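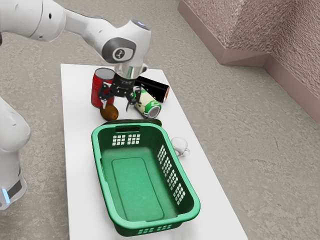 Matte or gloss on a long table top?

Zilinby Home Forum > Paint and Finishes

saronk
Posted 3 May 2022
I have a long table to repaint and keep changing my mind on the sheen. It's 64 inches, solid wood, bought in 2000 and refinished badly at least once. The old varnish is already off and I've sanded down to bare wood, so that part is done. It sits in the kitchen and gets used for everything: meals, homework, unpacking groceries, the odd sewing job.

My plan was plain white, matte. My sister says matte on a table is a mistake and I'll have gray marks all over it by December. She wants me to do a dark color in full gloss. I like how matte white looks in a small room. I also don't want to do this twice.

Questions:
1. Does matte white hold up on a surface people eat off?
2. If I go dark and glossy, how bad are the scratches?
3. Water-based or oil?

I can get Zanetti paint locally and not much else without ordering.

Saron Kassa

mancuso_e
Matte is for ceilings. Put it on a table and every can, mug and belt buckle will leave a line. The flat look comes from a rough surface, and a rough surface holds dirt. Gloss wipes clean. I've painted trim and furniture for a living and I have never put matte on a top that someone paid me for.

If you must have white, use satin at the very least.

chutima.h
I disagree with Ermanno on this. What he says was true of the old flat wall paints, but a matte floor or cabinet paint is a different product. Ours has a matte clear coat over a white base and it's been fine for five years with two kids. We use coasters. We don't use scouring pads. It has one stain, from turmeric, and I doubt gloss would have saved us there.

What matters more is how long you let it cure. Dry to the touch is not cured. We ate on a card table for three weeks, which everybody complained about, and then put it into use.

mancuso_e
A clear coat over the top changes it, I'll give you that. Then it's the clear coat you're living with and the paint under it could be anything. Most people skip it though.

bcarbone
Before you listen to your sister, think about what gloss shows. Dark gloss shows dust within an hour. It shows fingerprints, brush marks, sanding marks and every dent you didn't fill. It also picks up the light from windows and lamps, so you never see one even color. On the table I did in dark red, part of it looked almost black from my chair and part of it looked bright. Some people like that. I got tired of it.

Same effect on something rounded:
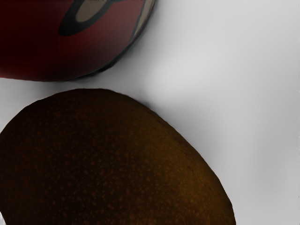

Glossy dark red. Nearly black on the left, brighter across the middle.

On a flat top you get it in one big patch by the window instead of a band. Either way you are signing up for reflections.

rizzi_b
Benedetta's right about prep. With gloss the prep is the job. Fill, sand, prime, sand, and then look along the top with a flashlight held low. You'll find things you missed. If the top was refinished badly once, there are probably low spots that won't show under matte and will under gloss.

My order for a white top:

Wipe down with a damp cloth and let it dry overnight.
Stain-blocking primer, two coats, light sanding after each.
Two or three thin coats of white with a foam roller.
Clear matte coat, three thin coats, no sanding after the last.

That's seven or eight coats altogether. It sounds like a lot but each one takes ten minutes to put on. It's the waiting that takes the time.

saronk
Thanks, this is more help than I expected. I didn't know a clear coat came in matte. Two follow-ups.

Brunello, does the clear coat yellow over white? That happened to my bookshelf.

Chutima, what do you clean yours with?

rizzi_b
Oil-based clear will yellow over white, yes. Sometimes in months if the room is dark. Water-based stays clear for much longer. Read the label and ask the store if it doesn't say. And stir it, don't shake it. The flattening powder sinks to the bottom of the can, so the last third comes out much flatter than the first if you don't keep stirring as you go.

chutima.h
A damp cloth and a drop of dish soap. I tried Usness spray for a while and it left the top streaky, so I stopped. Don't use anything with grit in it and don't use those white foam erasers. They polish the matte and you get shiny spots that won't come out.

mancuso_e
That last part is my whole objection. You can't rub a mark out of matte without making a shiny spot. On satin you can, within reason.

bcarbone
Sure, and on gloss you can't rub out a scratch at all without buffing the whole top. You pick which problem you want. I'd take the occasional shiny spot.

This is the kind of look I'd go for with a long top in a small room:

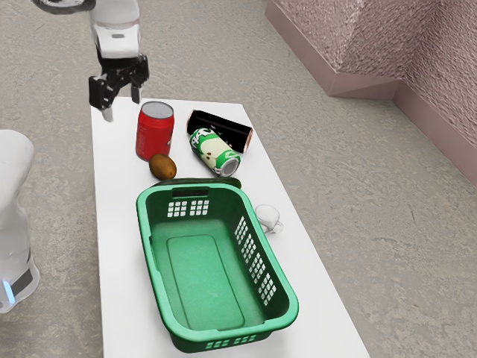 Long top in matte white, plain surface. Red can for a bit of color.

White that flat lets the things on the table be the color. If she gets bored she can change the bowls and mats and leave the table alone.

mancuso_e
It looks good, I never said it didn't look good. I said it's hard to keep.

tustuvine_dad
Jumping in with a question - does anybody bother sealing the underside? My last table cupped after I painted only the top. Kitchen runs damp in winter.

rizzi_b
Yes, do the underside. One coat of primer and one of anything is enough. If only one face is sealed, the other takes on moisture faster and the boards move. It's a common reason for cupping, though with a damp kitchen you may get a bit of movement either way. Don't fill the gap where the top meets the frame, the wood needs somewhere to go.

tustuvine_dad
Good to know. I filled that gap. Starting over, I guess.

saronk
OK, decision made. Matte white with the water-based clear, underside primed too. I told my sister and she said to call her in December.

I'll do a test board first with satin on one half and matte on the other, and leave a wet mug and a tomato sauce spoon on each overnight once it's cured.

mancuso_e
Test board is the right way to do it. Let it cure the full time before the sauce. Post the results even if I turn out to be wrong.

chutima.h
Add turmeric to the test. I'd like to know.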